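Kellgate Photograph Sleeve, Archival Polyester, Carine Format

Item group: Print and snapshot storage
Sold by: Woltach Archive Supply
Pack sizes: 106 (trial pack), 1000 (case)

The Kellgate sleeve is a clear polyester enclosure for loose photographic prints, cabinet cards and small mounted photographs. It is sealed on two long edges and open on both short edges. A print can be viewed from the front and the back without being taken out of the sleeve, so inscriptions, studio stamps and processing dates on the reverse stay readable during cataloging.

Material

The film is uncoated polyester with no plasticizers, surface dyes or slip agents. It is suitable for direct contact with gelatin silver prints, albumen prints, chromogenic color prints and most inkjet prints. It should not be used for prints with flaking emulsion, for hand-applied pastel or charcoal, or for cased photographs. Static on the inner surface can lift loose particles. For these items use the Ongart four-flap paper enclosure, listed separately.

Nitrate and early acetate negatives should be stored in paper. A closed or partly closed plastic sleeve slows the release of acidic vapor from deteriorating film base.

Available formats

Carine 1 – for wallet prints and cartes de visite
Carine 2 – for common snapshot sizes, including deckle-edged prints
Carine 3 – for cabinet cards and postcards
Carine 4 – for portrait enlargements and class photographs

Measure the longest edge of the print, including any mount or border, and allow a small margin on each side. A print that has to be pushed into the sleeve is in the wrong size. Curled prints should be relaxed and flattened before sleeving. The film will not hold a strongly curled print flat, and the corners may crease as it goes in.

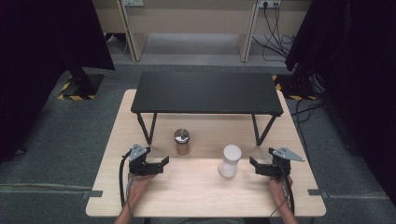 Insertion is easier with a folder of thin, unbuffered paper. Lay the print in the folder, slide both into the sleeve, hold the print through the film and draw the paper out. The method keeps the emulsion from dragging against the sealed edges and works with all four Carine formats. Mounted photographs can be inserted without the folder if the mount is sound and its corners are intact.

Labeling

Do not write on the film while a print is inside. Solvent-based markers can transfer to neighboring sleeves and are not recommended at any stage. Catalog numbers may be written in pencil on a strip of acid-free paper and placed behind the print at the lower edge. Each case includes a supply of blank strips. The trial pack does not.

If the print carries a handwritten caption on the front, transcribe it in the catalog record exactly as written, including misspellings and abbreviations. The sleeve has no printed header or tinted border that would cover such a caption.

Storage

Sleeved prints may be stored upright in a document box or flat in a shallow drawer. Upright boxes should be full enough that the sleeves do not slump, with a spacer board added where needed. Flat stacks should be kept low – the film is smooth and tall stacks slide. Large mounted items should be kept flat with a sheet of card below each one.

Keep cases sealed until needed. Unused sleeves attract dust once the inner wrap has been opened.

Revision notes

The current version replaces the earlier single-open-end sleeve. The change was requested by Bohumila Vlček, who tested both types while rehousing a set of college yearbook prints and found that trapped air in the closed end pushed thin prints back out. The edge seal was also narrowed, which gives slightly more usable width in the same outer size. Outer dimensions have not changed, and older boxes and dividers still fit.

Stock of the earlier version will be sold until March. It is marked "1E" on the case label. The two versions can be mixed in one box.

Ordering

Trial packs contain one format only. Cases may be split between two formats if both are in stock. Orders received by Friday noon are packed the following week. Returns are accepted on unopened cases.

Questions about format selection or unusual mounts should be sent to Ekkachai Chaimongkol in technical sales. Include the print dimensions, the photographic process if known, and whether the item is mounted.

Related items

Ongart four-flap paper enclosure
Ongart spacer board
Kellgate negative strip page
Blank label strips, acid-free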